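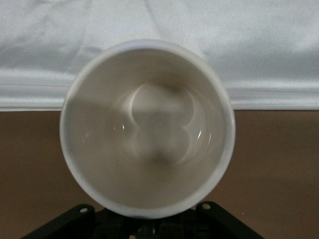 According to Žofie Jurčo, a wrist camera is the wrong sensor for deciding when to close a gripper, and she told us so at our first design review. Her words were that we'd end up "tuning a threshold and calling it perception." Four months on I think she was mostly right, and this report is partly a record of how we got there.

Aim

Our group took over the Nasturier grasp planner from last year's cohort. Their report claims it is "robust to glazed and reflective objects." We wanted to test that claim before building on top of it.

What the software does

Nasturier has two stages. Dinemel finds a rim by fitting an ellipse to edges in the wrist image. Holub takes the fitted ellipse, works out an approach, and decides when to close the fingers. There is no depth input at any stage. Scale comes from an assumed cup diameter in a config file, a value we found hard-coded in a second place as well.

Results

We ran the rim detector over 883 wrist images of a white cup. It returned an ellipse in 91 per cent of them, which matches the figure we inherited. The trouble is that "returned an ellipse" was the whole definition of success. When we checked the fits by hand, many had locked onto the reflection in the glazed base, or had drifted where a white rim sat against white cloth and there was little edge to find. Over the brown tabletop the fit behaved much better. Last year's team appears to have tested only on dark backgrounds.

We then ran 32 closed-loop grasps. Holub closed early in 6 of them, and in each case the log shows a confidence score above the cut-off. I don't see how a score like that can be called confidence. It measures how smooth the ellipse is, and a reflection can be very smooth.

Changes made

We rejected any ellipse lying wholly inside a larger one, removed the duplicate diameter, and made Holub wait for several agreeing fits before closing. Early closing went down. We haven't tested this on any other cup, so I wouldn't read much into it.

Remaining work

The Imamdale branch adds a depth check before closing. It compiles, but the colour and depth timestamps don't line up yet.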